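Street Edges, handout 6
Instructor: Saturnino Lozano

Read the edge before the middle. The middle gets all the funding.

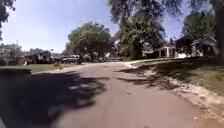
Fig. 1. Crumbling edge, gravel, lawn.

Loose gravel counts as an edge condition, so write it down. Next, drainage.

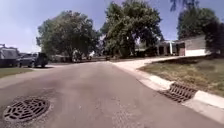
What does a curb inlet do?
It takes gutter water off the street, leaves permitting.

Chipped curb goes on sheet 3, under "minor," where it will retire. 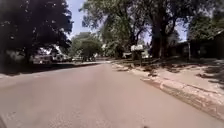
Ignacio Kasprzak objects that chipped curb is never minor to whoever mows beside it. Sheets due in October.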